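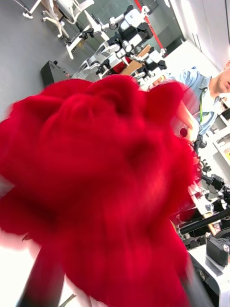

Zastier 桌面作业规范套件试用评测

发布于 9/6/18 分类:实验室用品 / 自动化

Zastier 这套东西严格说不算硬件。盒子里是一本活页手册、一叠过塑的检查卡、四卷不同颜色的地贴,还有一包扎带和线缆标签。卖点是给做机械臂抓取的小团队一套现成的现场规矩,从开机前检查到收工归位都写好了,照着做就行。我们二月份拿到,断断续续用到现在,抓的主要是软东西:绒布、毛绒织物、仿真花。这类物件没有固定形状,正好也是手册里写得最多的一章。

先说手册。正文 200 页,比想象的厚,其中有不少是表格。前面讲风险评估,要求每换一种物件、每换一个夹爪都重新填一张。刚开始觉得烦,填了几次以后发现大部分栏目可以沿用,真正要改的是夹持力上限、接近速度和人员站位三栏。手册没有替你给出数值,只给了测定的步骤。这一点我认可,不同的夹爪差别太大,给死数字反而会有人照抄。

人员站位这部分写得最细。它把工位周围分成操作区、协助区和通行区,用地贴区分。协助区的人可以伸手摆放物件,前提是操作员口头确认机械臂已停住,并且手里的使能装置已松开。手册建议口令固定成两句,不要临场发挥。我们照做了,效果不错,新来的人半天就能跟上。挂绳、宽袖口和长发也有要求,挂绳一律塞进衣服或者摘下。执行起来靠自觉,墙上贴了卡片也常有人忘。

软物件一章有几条值得单独说。第一,抓起绒布或毛绒物以后,腕部相机的视野可能被挡住一大片,手册要求这时降速,并且以外部相机或操作员目视为准,不能只看腕部画面。第二,抓取点要避开已经起毛、脱线的地方。第三,每次作业后检查夹指内侧有没有缠纤维。最后这条我们原来没有写进流程,后来加上了。

仿真花归在“易脱落物件”里。花头、叶片和花茎的连接强度不一样,手册让你先用手试,再定机械臂从哪里夹。容器也有规定:浅口篮适合放,不适合运,花茎伸出篮外时不得推动篮子,应先把茎收进来。

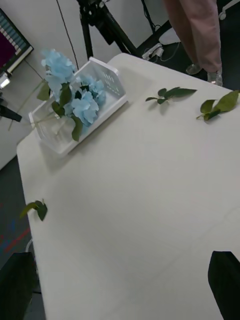
散落的叶子怎么处理,手册给了两种做法。如果叶子本身是任务的一部分,就在任务单上写明数量和起始位置,靠近桌边的也要记。如果是从主体上掉下来的,停臂以后由协助员收走,再继续下一轮。我们起初两种情况混着来,记录里经常对不上,分开以后清楚多了。它还要求桌沿留出一条空带,夹爪不主动进入。遇到压在桌边的小件,需要操作员单独确认。

地面和线缆的检查卡一共 11 项。插线板不放在通行区,三脚架的脚不能压线,竖直走线要固定,纸张和袋子不留在地上。都是常识,但列成卡片以后,开工前过一遍只要 7 分钟,比凭记忆可靠。卡片是过塑的,白板笔写完能擦,用久了边角会翘。

不满意的地方也有。

地贴粘性一般,在硬地面上还可以,贴到地毯上几天就起边,我们最后改用别家的布基胶带。手册对人形机器人几乎没提,只有一小段说“双臂及移动平台参照执行”,对同一个房间里放着几种设备的实验室不够用。闲置设备该停在什么姿态、离工位多远,都得自己补。索引做得粗糙,“急停”散在好几个地方,查起来要翻半天。中文版里“夹指”和“夹爪”有混用,软物件那一章尤其明显,第一次读容易弄错。

和同类比较,我们之前用过 Clondance 的检查表,便宜,单页,内容偏工业产线,默认有围栏,用到开放桌面上有一半条目不适用。Dwivedi 的培训包讲得更透,带视频课程,但按人头收费,人员流动大的团队划不来。Zastier 居中,一次买断,复印内部使用不限份数。

需要提醒的是,它不能代替正式的安全标准,也不能当认证材料用,手册扉页上写得很清楚。单位有安全部门的,先拿给他们看,我们就被要求把风险评估表改成本单位的编号格式,电子版可以编辑,改起来不费事。

适合的对象:刚搭起桌面抓取工位、还没有成文规矩的小组。已经有一套完整流程的,单买检查卡就够了。

购买渠道是 Custau 网店,发货正常,地贴可以单独补货,活页芯目前不能。

评分:手册 8 分,检查卡 9 分,地贴 5 分。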